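Dinstead Evening Kitchen – Handout 2: Onions
Instructor: Vlasta Stojanović

Welcome back! Tonight is all onions, and I could happily talk for the full 80 minutes. Read this before you pick up a knife.

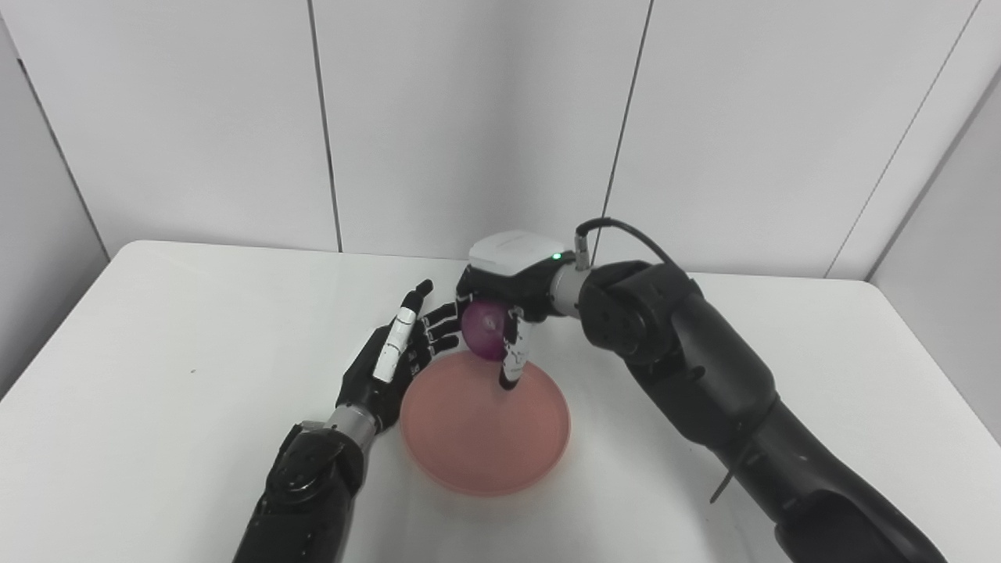
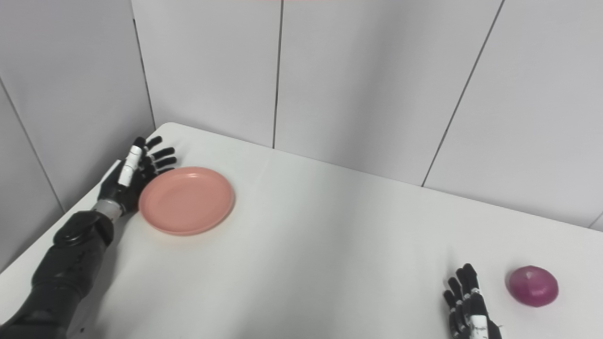

Choosing well comes first. Squeeze the neck gently – a soft one means trouble inside. Reds are my favorite for eating raw, and a whole one with glossy purple skin, like the one near the right edge of the second picture, is the kind I'd grab for a quick pickle. Slice it thin, pole to pole if you want strips that hold together, crosswise for rings.

Quick pickle, per onion:
175 ml vinegar
One spoonful sugar
Half a spoonful salt

Warm the vinegar just until the sugar melts, pour it over, and wait. The color is gorgeous!

Homework: cook one onion slowly in butter and write down when it turned sweet. Sorin Babić has spare note sheets.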